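Flindach Laundry Notes
README, April

Notes on sorting and loading a front-loading washer, kept by Pirmin Kaufmann. There are 24 entries. I doubt that is enough to settle anything about colour runs.

Basket
Pale woven wicker with a braided rim. Comfort Aidoo likes it for darks. I'm not convinced – wicker snags knits.

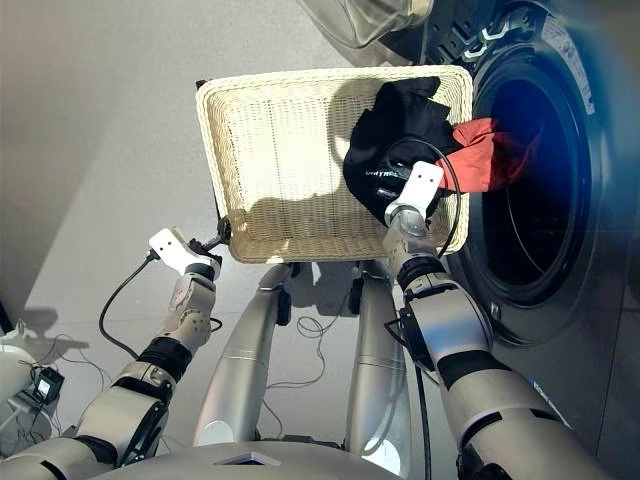 Loading
Entries go by colour, one item at a time. The claim that this prevents tangling came with the Skekard guide and has no test behind it. Treat it as opinion. 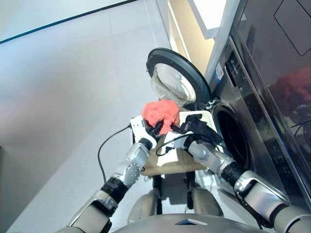
Red-orange cloth at the open drum.

Known gaps
No fabric labels, no water temperatures.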